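The Little Software Shop That Answers the Phone

2024-04-29

Call the support line at Foltholm on a weekday morning and there is a fair chance that the person who picks up wrote part of the program you are calling about. I tried it twice before I ever set foot in the office. The first time I got a developer who was eating breakfast and said so. The second time I got the founder, Ilari Partanen, who spent a good while helping me find a menu setting before I admitted I was a reporter.

"Well, did it work?" he asked. It did.

Foltholm makes booking and job-tracking software for repair businesses: appliance repair, piano tuning, bicycle shops, the people who come out and fix your garage door. It is a narrow corner of the software world and I have to say I fell a little in love with it. The main product is called Justow. It keeps a list of jobs, tells you which parts are on order, and sends the customer a text when the work is done. Partanen likes to say it does what a clipboard does, only the clipboard can't be left on the roof of a van.

He would know. He worked for his uncle's appliance business through college, driving to washing machines all over the county, and the clipboard did get left on the roof of the van. A full week of job sheets went down the highway. He spent that weekend calling customers from memory, and the weekend after that he started writing the program that became Justow.

That first version was, by his own account, pretty awful. It ran on one laptop. It could hold only one phone number per customer, so if you had a work number and a home number you had to be entered as two people. His uncle used it every day anyway and kept a running list of complaints on the back of parts invoices. Partanen still has those invoices in a folder, and he let me read them. "Won't let me go back." "Why does it beep." "Mrs. at the corner house is in here four times." You could teach a class on software design from that folder!

The company now has 60 paying customers in its top plan, which is the one for shops with several crews, and a longer tail of one-person outfits on the cheap plan. The full-time staff is 9 people. Partanen says he could hire faster and has been told to more than once, but he wants every new person to sit through a stretch of phone support and ride along on real repair calls before they change a line of code, and there are only so many ride-alongs his customers will put up with.

The ride-alongs are a big deal here. Everyone I talked to had a story from one. A designer told me she had spent months making the buttons on the job screen smaller and prettier, then rode with a furnace technician in January and watched him try to press them with gloves on. He used his nose. She went back and made the buttons huge, and they have stayed huge. A database engineer came home from a day with a piano tuner and rewrote the notes field so it would never, ever lose what you had typed if the signal dropped, because church basements have no signal and that is where the pianos are.

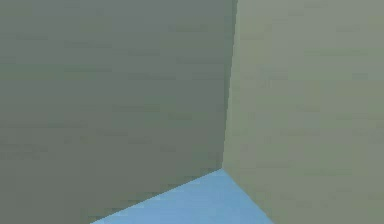 You hear a lot of talk in this business about being close to the customer, and much of it is wall decoration. What I like about the Foltholm way is how it changes small things. Take the word "ticket." Most software for service work calls a job a ticket. Justow used to. Then someone on a ride-along noticed that repair people never say it out loud – they say "job" or "call," or they just say the street name. So the word came out of the program, everywhere, including the error messages. It took one developer several days and he told me it was the most boring work he has ever been proud of.

There is a second product, Daza, and it has had a rougher time. Daza was supposed to handle parts: what is on the shelf, what is in the van, what has been ordered and what came in the wrong size. Every shop owner Partanen knew had asked for something like it. He put his best people on it, they built it in a hurry, and it launched last July to a reaction he describes as "polite."

The trouble was typing. Daza wanted each part entered when it went into the van and entered again when it came out. Owners loved the reports. The technicians, who had to do the entering, simply stopped. Within a few weeks the program was sure that certain vans were carrying dozens of dishwasher pumps, and the reports the owners loved were nonsense.

I asked how it felt to watch that happen. Partanen laughed, and then he got up and closed the door, so I think it still stings a bit. "I did the exact thing I tell everyone else not to do," he said. "I asked the person with the desk. I know better! I was the guy in the van!"

They pulled Daza back from all but 7 shops, gave refunds to the rest without waiting to be asked, and started over. The new version does almost no counting. When a technician closes a job, it looks at what kind of job it was, guesses which parts were used, and shows that guess as a short list. If the list is right you tap once. If it's wrong you fix the one line that's off. Nothing gets entered on the way into the van at all, as the supplier's invoice takes care of that part.

It sounds so simple, written down. I watched it on a kitchen floor with an oven pulled out from the wall and a technician lying on his side, and he was done with the screen before I had figured out where to stand. He has been with one of the test shops from the start, and he hated the old Daza with real feeling. Of the new one he said, "I forget it's there," and then went back to looking for a screw.

The guesses aren't always good. Older machines throw it off, and so do repairs where the first diagnosis turns out wrong and a part goes in and comes right back out. The team keeps a log of every correction a technician makes, and on Fridays they read through it together over lunch. I sat in on one of those. There was a long and surprisingly heated talk about hose clamps. Should the program track them? They cost next to nothing, everyone carries a bag of them, and the same clamp might get used on four kinds of job. One side said leave them out. The other side said that running out of clamps will end your day as surely as running out of anything else. They ordered more coffee and the question was still open when I left.

Money is the part of the story where I expected a catch. Foltholm took a small bank loan at the beginning and paid it off, and has never taken outside investment. Partanen has had 2 serious offers to buy the company. One came from a larger firm that wanted Justow's customers and planned to move them onto its own system. He turned that one down on the phone. The other he thought about for most of a winter, and he won't say who it came from, only that the people were nice and the number was good.

"I'd have been fine," he said. "I just kept thinking about who would pick up the phone."

Prices have gone up once since the company opened. Before it happened, he wrote a letter to every customer explaining the increase, and he put his direct number at the bottom. Over half of them called. Hardly any were angry, he says. Mostly they wanted to talk about features, and a few wanted to tell him he should have done it sooner, seeing that they had raised their own rates twice.

What comes next is a project called Potby, and it is the reason I wanted to write about this company in the first place. Potby is a tool for training new technicians. When an experienced repair person closes a tricky job, they can hold down a button and talk for a minute about what they found and how they found it. The recording is turned into text, matched to the make and model, and saved for the next person who runs into the same thing. Many of the best people in the trades are getting close to retirement, and so much of what they know has never been written down anywhere.

Partanen's uncle has been one of the first to try it. He is mostly retired, though he still takes calls from old customers, and it seems he has a lot to say. His minutes tend to run long. One of them, which I was allowed to hear, starts with a noisy dryer, wanders off into a story about a dog, and ends with a trick for finding a worn drum roller by ear that two of the younger technicians in the area had never come across. They both use it now.

The team has been debating whether to trim the stories out automatically. For the time being, the dog stays in.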